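News from the teaching tables

Hello again! I promised in the last issue that I'd say something about what we've been up to at Guvside since the summer, and as Armelle has now reminded me three times, I'd better get on with it.

The short version is that we've been teaching robots to tidy a desk. The longer version is that I've spent most of September with a gripper in each hand, moving pens and rubbers and old office bits from one place to another, and I'm enjoying it far more than I expected to (my forearms less so). You hold the grippers yourself, you do the job the way you'd like the robot to do it, and the recording goes off to Edin's team at Kunau, who do the clever part. When I started I thought I'd be sitting with a joystick all day. We do have one day a week of that, driving the arm from across the room, but it's slow going and I always end up twisting my wrist the wrong way.

Working by hand is quicker, though it does show you how much you rely on your fingertips. Try picking up a slim pen with two stiff jaws! You have to come in low, square to the barrel, and close gently or it rolls off on you. My first morning I managed six clean runs before lunch. Last Tuesday I did 88, and Colette still beat me.

The mouse is the one I've grown fond of. It's a boxy old beige thing, too wide to grab carelessly, so I bring the left gripper in against its side and keep the right one back until it's needed.

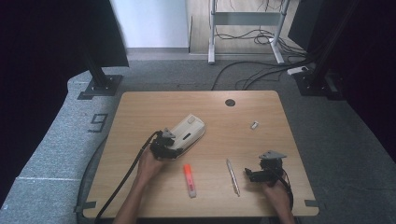 What we've learned so far

Slow down at the start. Thibault went through a batch of our early recordings and found that we all rushed the approach and then dithered once we got there. He'd much prefer it the other way round, so now I try to arrive calmly and then commit.

Move things about between runs. If the highlighter always lies in the same spot, the robot learns the spot and doesn't learn much about highlighters. Colette is very good at this and leaves things at horrible angles for whoever comes after her.

Keep your mistakes, if you put them right. A fumble followed by a decent recovery is useful to Edin, and he's asked us to stop binning them. I had thrown away 23 by then, sorry Edin.

We're aiming for some 300 good runs of the desk task before we move on to folding cloths, which Nadège is setting up now and which I'm told is much harder. If you fancy a go, she's looking for two more pairs of hands, left-handers especially – mornings only, and you don't need to know a thing about robots. Drop her a note at the Guvside desk, and bring flat shoes as you're on your feet the whole time.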